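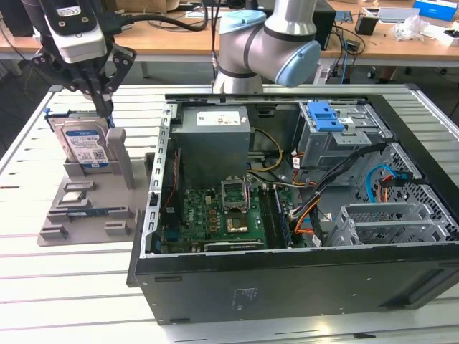 The second half of the Granstead refurbishing project has gone better than the first, mainly because we stopped trying to fix everything. Our March report promised the funder up to 210 desktop computers cleaned, tested and sent out to households in Drarnevdale, and it was written by people who had not yet opened many of them. The black tower on the bench is typical of what we get: an older desktop, laid on its side with the panel off, with a drive cage held by a blue plastic latch and more cable than anyone would think to put in a box that size. The drives get their own fixture now, the grey plate with the slots and posts, and a drive can stand upright in it with its label where it can be read. Before that they lived in a biscuit tin. The tin has been retired with honours.

Where we stand as of Dec 17, 2020: 100 machines are out the door and in use, and 50 more are tested and waiting for keyboards. We have plenty of mice. If the funder knows of an organization with the opposite problem, Murali Thomas would be pleased to hear from it.

Drives

You asked in your last letter what happens to the data. Every drive that arrives is taken out, its serial number is written in the drive book, and it is either wiped and tested or set aside for destruction. Janka Tóth keeps the book and does not lend it. A drive that fails the test once is tested again. A drive that fails twice goes to Sterkum for shredding, and we get a certificate back, usually for the right drive. The two certificates with the wrong serial numbers have been corrected and are attached.

We have changed our labelling. Under the old system a coloured dot meant "wiped", except on the lower shelf, where it meant "please wipe". Oldřich Machala has asked that the report record that he objected to this at the time. It is so recorded.

Memory and power supplies

Most of the donated towers run too slowly to be a kindness to anybody. More memory helps, and nearly all of what we fit comes out of machines we have given up on. This costs us nothing but patience, which is not a line in the budget.

Power supplies have been the sour note. The batch bought through Mishra in the spring had leads too short to reach the board in the larger cases. We returned them, and the refund arrived after a correspondence that Willy Lambrechts has kept in its own folder. We now test and reuse the supplies that come with the machines wherever they are sound, and the money has gone to solid-state drives.
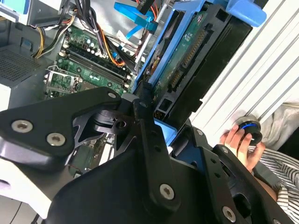
Progress Report No. 2

Boards

A motherboard gets looked over before anything new goes near it. The small round capacitors beside the memory slots are the first place we check, and a swollen top sends the board straight to the parts shelf. Next come the latches at the ends of the slots, then the socket and its metal bracket. The bundle of power wires — yellow, black, orange and red in the usual case — is left plugged in for this unless it is in the way, and it is generally in the way.

Norbert Havlíček has written all of this up as a bench sheet. It runs to four pages. The first version ran to eleven and included a section on posture. New people at the bench are asked to read it through and then do their first machine beside somebody who has done a few.

Space and budget

The room is still too small. We have put up shelving along the back wall and moved the finished computers to the hallway, where the neighbouring office has been gracious about it, in writing, on several occasions. Spending is under the approved figure on parts and over on transport. The van repair accounts for the difference. We ask permission to move the parts surplus across to cover it, and the form for this is enclosed, signed in both of the places marked and in one that was not.

What comes next

The remaining machines should be finished by the end of March if the keyboards turn up. We would also like to start taking laptops, which people keep leaving with us anyway. A short proposal will follow under separate cover once Janka and Norbert agree on whether a laptop without a charger counts as a donation. At present they do not.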